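Industry Interviews | Studios and Publishing

Print this article | E-mail this article

Lasorex Names Its Price for Independence

When Shanti Thakur left a senior production post to establish Lasorex, she brought 10 colleagues with her and a single signed agreement. The studio now employs 25 people and is preparing its first original title, Gornotero, for release in January. Ms. Thakur, the studio's managing director, and Gaurav Joshi, its lead designer, spoke with us at the company's office in Sincombe.

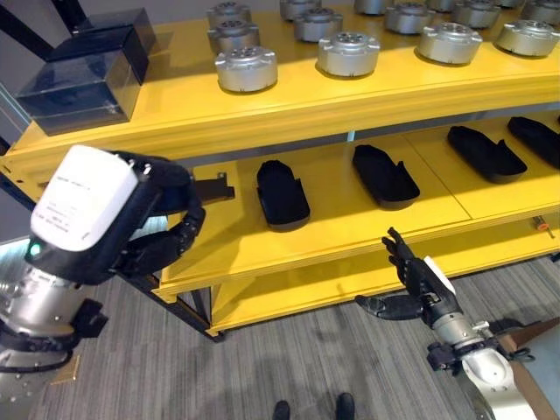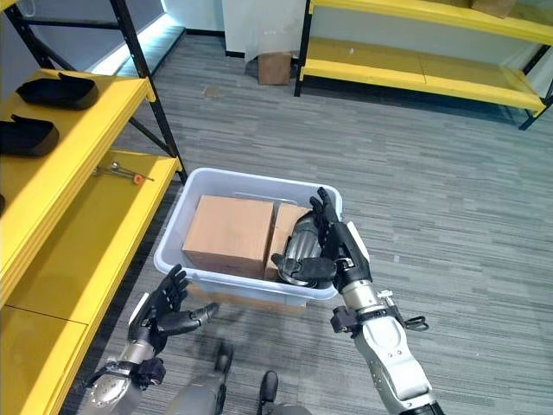
Ms. Thakur described the first year as one of contract work. The studio converted older titles for other publishers and accepted no project longer than six months. "We wished to learn what our costs were before we asked anyone to share them," she said. "Three of those contracts were profitable. The fourth was not, and we learned more from it than we had planned to."

Funding for Gornotero came from Rathore, a publisher of strategy games. Under the agreement, Lasorex retains the rights to the name and the characters, while Rathore holds first refusal on a sequel. Ms. Thakur declined to state the sum involved. She confirmed that payments are tied to milestones, and that one milestone was missed last spring.

Mr. Joshi accepted responsibility for that delay. The game's campaign was first built on a map of 724 provinces, each with its own economy. "Players in our early tests spent the first hour reading," he said. "They were very polite in their comments, but they did not come back for the second session." The map was redrawn over the summer, and much of the trading system was removed. Mr. Joshi said he still regrets the loss of the river tolls - a feature he had worked on alone for several weeks.

Asked whether the studio would grow after release, Ms. Thakur was cautious. Kamlesh Mittal, who oversees finance, has advised against new hiring until sales for the first quarter are known. A small team under Chia-hao Chiang will remain on Gornotero to prepare updates, and the rest of the staff will return to contract work.

"Rathore would like an answer on the sequel by the time we ship," Ms. Thakur said. "I have told them they will have it afterward."

Contact the Editors | Copyright and Reprints | Back to Top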